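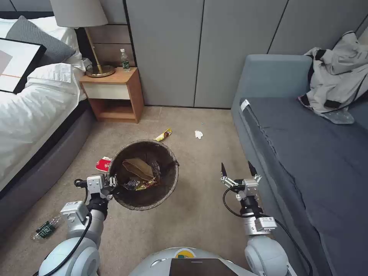
Household waste is usually talked about at the point where it is collected, in the wheeled bin or the sack at the kerb. For this unit we start earlier, in the rooms of the house, where the choice about what goes where is first made. Kitchens get most of the attention from councils and most of the containers. Bedrooms and bathrooms often have one small open basket each and no second container beside it. The woven wastebasket on the bedroom carpet has a crumpled brown paper bag on top and crinkled shiny wrappers in gold, purple and red tones tucked under and beside it. Plain paper of that kind would be accepted for recycling in most places if it is clean. Shiny wrappers mostly would not be, whether they are plastic film, foil or both together. Once the two are in one basket, somebody has to take them apart by hand, and in most homes the basket is simply tipped into the general bin.

Unit 3: Waste in the home and how we measure it
Notes prepared by Kekeli Ofori, revised 12 October 2019

These notes go with the lecture and the practical. Read the section on sampling before you come to the practical, as we will not go over it again on the day. Terms you need to be able to define in your own words are listed near the end.

1. Source separation

Source separation means that materials are kept apart by the person who throws them away. The alternative is to collect everything mixed and sort it later at a plant. Most British schemes sit somewhere between the two. The household keeps dry recycling away from general waste, and the plant then sorts the dry recycling into paper, card, metals, plastics and so on.

The argument for doing more at source is quality. Paper that has never touched food or liquid is worth more to a mill than paper that has been squashed in a lorry with half-empty bottles. The argument against is effort, both for the household and for the collection crew, and the cost of extra containers and vehicles. Councils have reached different answers and you should not expect one scheme to be right for every area. A terrace with no front gardens cannot hold a row of boxes. A village with long drives can hold the boxes, but the crew spends more time walking.

In the lecture we compared two made-to-order schemes, Brurnby and Bancombe. Brurnby gives each household separate boxes for paper and for glass, with cans and plastics in a bag. Bancombe gives one large bin for all dry recycling. Residents in Bancombe put more material out for recycling by weight. The Brurnby material is cleaner when it arrives. Which of these counts as the better result depends on what the council is paid for, what it is charged for, and who wrote the contract.

2. Why small rooms matter

Waste from bedrooms, bathrooms and hallways is light. It includes tissues, receipts, packaging from clothes, sweet wrappers, cotton wool, toilet roll tubes, empty shampoo bottles and old post. By weight it is a small share of what a home throws out. By number of items it is much larger, and much of the card and plastic in it could be recycled.

Three things happen in these rooms that are less common in the kitchen.

First, there is usually a single container. People drop things in without looking, and the sorting step is lost.

Second, items are small. A toilet roll tube or a perfume box seems too minor to carry downstairs.

Third, the container is often emptied by a different person from the one who filled it. In family homes one adult commonly goes round all the rooms before collection day with one sack. That person has little time to pick through each basket, and may not want to.

Attempts to change this have mostly taken one of two routes. Some councils have given out a second small bag to hang on a door handle. Others have relied on leaflets and stickers. The bag does better than the sticker in most of the trials we looked at in the reading, but the effect fades when the bag tears or is used for something else. If you are writing about this for the essay, be careful to separate what people say they do from what was found in the bins. The two are often some way apart.

3. Materials that cause trouble

Paper and card. Most clean paper is accepted. The problems are grease, wax, plastic coatings and glitter. Brown paper bags are fine when empty and dry. A bag with food stuck to it belongs in general waste, or in the food caddy if the council allows it. Tissues and kitchen roll are not wanted by paper mills, as the fibres are already very short.

Films and laminates. This group covers crisp packets, sweet wrappers, pouches and the lids of ready meals. Many are made of a thin plastic with a very thin metal coating. They look like foil and are not. The usual kitchen check is the scrunch test: squeeze the item in your hand and let go. Aluminium foil stays in a ball. Metal-coated plastic opens out again. The test is quick and good enough for the practical, but record any item you are unsure of as "uncertain" and do not guess.

Foil. Clean aluminium foil is worth recycling. Small pieces fall through the screens at the plant, so residents are asked to collect them and press them into a larger ball.

Mixed items. A window envelope is paper with a plastic panel. A crisp tube may be card, metal and plastic. For survey purposes, mixed items go in the class of whichever material makes up most of the weight, unless the survey sheet has a line for composites. Ours does. Use it.

Nested items. One thing pushed inside another is a common cause of error. A paper bag may hold a banana skin, a bottle and a receipt. It must be opened and each part weighed in its own class. If you leave it closed, the whole lot is recorded as paper and the paper figure will be too high.

4. Composition surveys

A composition survey takes a sample of waste, sorts it into classes and weighs each class. The result is given as a percentage of the total weight. It is slow and unpleasant work, and it remains the only dependable way to find out what people throw away.

The main steps are as follows.

Choose the area. Streets should be picked to cover the range of housing in the district. Picking streets that are near the depot is a common shortcut and a poor one.

Choose the households. In the Lamptey survey, which we use all through this unit, 400 households were chosen and their general waste was collected on the normal day. They were not told in advance. Telling people changes what they put out.

Keep the samples apart. Waste from each street is bagged and labelled separately. A sample without a label is thrown away, however good it looks.

Sort and weigh. Each sample is tipped on a table with a mesh top. Large items are taken off first, then the sorters work down through the smaller ones. What falls through the mesh is weighed as "fines". The scale is checked against a known weight at the start and end of each session.

Record. One person writes and does not sort. Weights are read aloud and read back.

The Lamptey team went back in December and repeated the work on the same streets. The results differed a good deal, mainly in card, wrapping and food. A single survey in a single month describes that month. Two are better. Most councils can afford one, and the report should then say plainly when the work was done.

5. Weight and volume

Surveys report weight, because weight is what the council pays for at the gate. Residents think in volume, because what they notice is a full bin. The two give very different pictures. A basket of wrappers and loose paper can look full and weigh next to nothing. A few potato peelings weigh more.

Take a worked case. A sample has a total weight of 100 kg, and 12 kg of that is plastic film. The film share is 12 per cent by weight. On the sorting table the same film may well be the biggest heap. When you write up, state which measure you are using each time you give a share, and do not move from one to the other inside a paragraph. This cost several people marks last year.

6. The practical

Fraser Pringle runs the practical. Wear closed shoes and old clothes with long sleeves. Gloves, aprons and eye protection are given out at the door and must stay on until you have left the sorting area. Do not bring food or drink. If you find a needle, a blade, medicine or anything with a person's name and bank details on it, stop and call Fraser over. Do not pick it up.

You will work in groups on one sample each. The sample has already been checked, but treat it as if it has not. Hand in the signed sheet before you leave. Sheets that arrive later will not be marked.

7. Terms

Source separation
Dry recycling
Contamination
Composite
Fines
Scrunch test
Share by weight
Nested item

8. Questions to prepare for the seminar

Why might a scheme with a higher recycling weight have a lower value at the plant?

How would you find out what happens to bathroom waste without going into people's homes?

The Lamptey survey looked at general waste only. What can it tell us about recycling habits, and what is missing?

Suggest one change to the containers inside a home and say how you would test it. Include the cost of the container and who would pay.

Bring written notes on the last question. The other two parts of the reading pack, on food waste and on flats, are for Unit 4 and can be left for now.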